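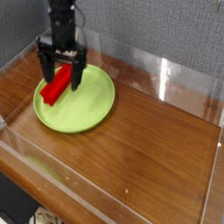
Week 4: Comparing grippers on the bench

Welcome back! This is the session I look forward to most, and you will spend nearly all of it with your hands on the kit. We have two sets of fingers to compare, the Dronmont (stiff, narrow) and the Clutimmont (softer, a bit wider), both driven by the same Hornmont controller. The task is dull on paper and lovely in practice: pick a block off a plate, lift it, put it back on the plate.

Why a plate? A flat table forgives you. A raised rim, even a shallow one, gives the fingers something to catch on if you come in low and wide, and a long block lying at an angle makes you think about wrist rotation before you think about force. Try closing across the short side first, then along the length, and watch what the block does just before the grip settles - it often swings a few degrees, and that swing is worth writing down.

What to record for each attempt:
finger set
block angle before closing
closing force setting
result (held, slipped, missed, plate moved)

Do 8 attempts per finger set at force 47, then repeat at force 79. Keep the approach height the same throughout. If the plate moves, log it and carry on, don't quietly start again!

A word on the view. Clear panels are wonderful for watching from any side, but they throw reflections, and a bright streak or a patch of table colour in the acrylic can fool a simple colour threshold. Crop to the plate before you threshold. Anyone using the Mercado vision script will find the crop values at the top of the file.

In March the stiff fingers did better on straight blocks and worse on angled ones. I'd love to see whether your numbers agree.

For next week: one page, your table of results, and one thing about the grip that surprised you. Reading is chapter 4, up to friction cones.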